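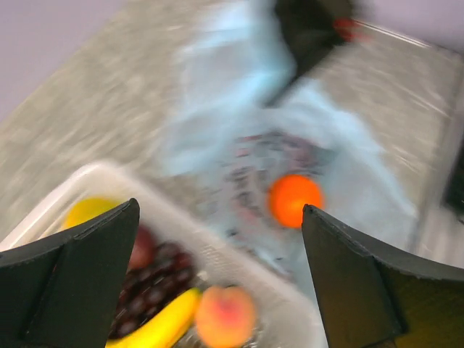

Orange (fruit)

The orange is the round, bright-skinned fruit of several small evergreen trees in the citrus family, and one of the most widely loved fruits in the world. The name usually means the sweet orange, though in everyday speech it gets stretched to cover mandarins, tangerines and a whole crowd of hybrids.

Origin

Oranges come from Asia. The sweet orange is an old cross between the pomelo and the mandarin, and it was grown in China long before it reached the Mediterranean. In English, the fruit had its name before the color did — a lovely bit of trivia for anyone who has wondered which came first!

Structure

Botanically, an orange is a kind of berry called a hesperidium. The colored outer peel, or zest, is dotted with tiny oil glands, and these give off that wonderful sharp smell when the skin is bent or scraped. Under it lies the white pith, then the segments, each packed with little juice sacs. Navel oranges also carry a small second fruit at the blossom end.

Color

A ripe orange isn't always orange. In warm tropical areas the skin can stay green even when the flesh is sweet, as cool nights are needed to break down the green pigment. Blood oranges go further and develop deep red flesh.

Oranges and tangerines

Tangerines are generally smaller and a little flattened, with loose skin that comes away easily. Sweet oranges are rounder and hold their peel tightly. From a distance the two can be very hard to tell apart, and a small orange next to a big tangerine will fool almost anyone.

Keeping and use

Whole oranges keep for several days on the counter and for longer in the refrigerator, where they do best loose or in a mesh bag. A washed fruit should be dried with a clean cloth before it is put away. The zest is used in cakes, marinades and candy, and the bitter Seville orange is the classic choice for marmalade — its high pectin content helps the preserve set beautifully.

See also: Mandarin, Marmalade, Pomelo, Zest

Last edited 06/10/2025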